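Backpacks: emptying, cleaning and packing them again

*Last changed 02/10/2019*

Most backpacks get cleaned when something leaks in them. It is better to do it twice a year, and November is a good month for one of the two, when the summer things can come out and the gloves go in. The job takes up to 70 minutes with the drying left out.

## Clear a table first

Use a table at waist height and lay the bag flat on it. Working on the floor or on a bed means things roll away and crumbs end up where you sleep. Keep a bin within reach and a bowl for coins, keys and pens.

## Emptying

Start with the smallest pocket and work towards the main compartment. The small ones are easily forgotten once the big one is done.

1. Open every zip fully, including the one against your back if there is one.
2. Take things out by hand. Tipping the bag up comes later.
3. Put paper in one pile. Receipts, tickets and letters can be sorted when the bag is finished.
4. Throw wrappers straight in the bin. A wrapper left on the table tends to go back in with everything else.
5. Turn the bag upside down over the bin and shake it. Pull the lining of each pocket out as far as it will come and brush the corners with an old toothbrush.

Donnie Mowat keeps a dry 2 inch paintbrush for the corners and says it gets out more than the toothbrush does. Either will do.

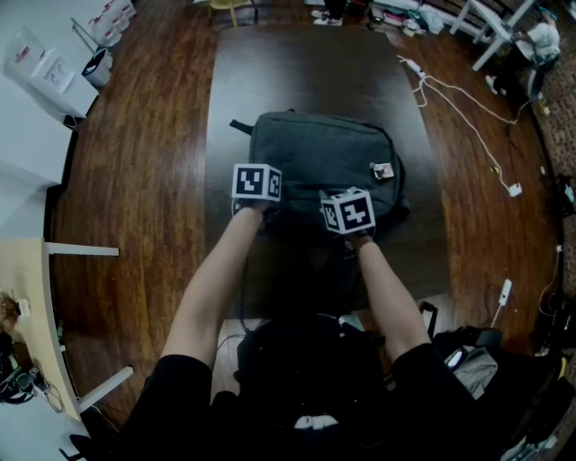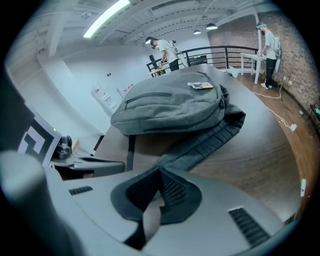
## Cleaning the outside

Read the label inside before using any water. Some bags have a board in the back panel that must not be soaked, and leather or waxed parts need their own treatment.

For ordinary fabric:

- Brush off the dry dirt first, along the seams and under the straps.
- Mix a teaspoon of washing-up liquid into a litre of lukewarm water.
- Wipe with a cloth that has been wrung out well. Do the whole panel, or you may be left with a tide mark.
- Rub grease spots with a little neat washing-up liquid, leave for ten minutes, then wipe again with clean water.
- Go over the shoulder straps and the back padding twice. They take most of the sweat.

Dark grey and black bags show dried soap as a pale bloom. Wipe them down once more with plain water. Leave out fabric softener and bleach altogether. Both can spoil the coating that keeps the rain out.

Hang the bag upside down with all the zips open, away from the radiator. Overnight is usually enough -- padded backs may want a second night.

## Zips

Brush the teeth with a dry toothbrush. If the slider is stiff, run a pencil lead or the end of a candle along both sides and work it up and down a few times. Cooking oil collects grit, so don't use it.

A zip that opens again behind the slider often has a worn slider. Press its two sides together very gently with pliers, a little at the front and a little at the back, and try it after each press. If it splits again within the week, have the slider replaced.

## Smells

For a bag that smells of lunch, put two tablespoons of bicarbonate of soda in an open jar, stand it in the main compartment and leave it for two days. Sprinkling it in loose works as well, but then it has to be got out of the seams. Crumpled newspaper is good for a bag that smells damp. Change it daily.

## Packing again

Heavy and flat things go against the back: laptop, folders, books. Lighter things go in front. A water bottle belongs in a side pocket, upright. If it has to go inside, put it in a plastic bag with the neck tied.

Keep one pocket for the things you reach for standing up, such as keys and a travel card, and always use the same one. Senga Guthrie ties a short loop of red wool to that zip so that she can find it in the dark.

Tighten the straps until the bag sits close, with its base no lower than your hips, and tuck the loose ends away. Frayed strap ends made of nylon can be sealed by passing them quickly by a lighter flame. Do it over the sink, and let the end cool before you touch it. Cotton straps need a few stitches instead.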